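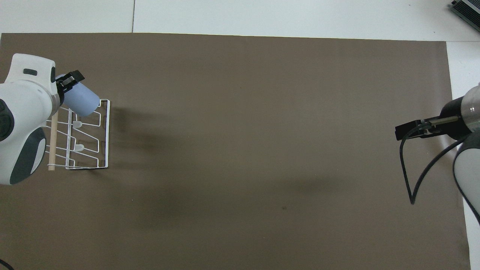 Photo: Ea Østergaard

Pichler kraft paper roll, heavy weight – review

Bought this in April for the kids' craft table, then ended up using it for everything. Second roll now.

Good stuff first. Thick. Poster paint doesn't come through unless you really drown it, and felt tips don't bleed at all. Matt finish so chalk takes nicely too. I've wrapped 15 parcels in it and only one came back with a torn corner (the post, I reckon, not the paper).

Bad stuff. It curls. Needs weighing down overnight or it springs back up and takes your tea with it. No cutter in the box either, and the edge goes wonky if you do it by hand with kitchen scissors. Mine always do. Ladi Sani folds hers and slits it with a butter knife, much neater, havent the patience.

Tried the cheaper Grendton roll as well. Thinner, went fluffy when rubbed out, smelt a bit odd. Fine for lining drawers. Wouldnt paint on it.

Creases – be warned. Once it's got one it keeps it. Warm iron on the back helps a bit, no steam. I did it with steam the first time and got a wavy mess.

Tape sticks well, cheap glue stick less so. PVA fine.

Delivery took 10 days, which is silly, and the tube was squashed at one end so the outer 2 layers were for the bin. Emailed, got a polite reply and a voucher.

Four stars. Would be five with a cutter.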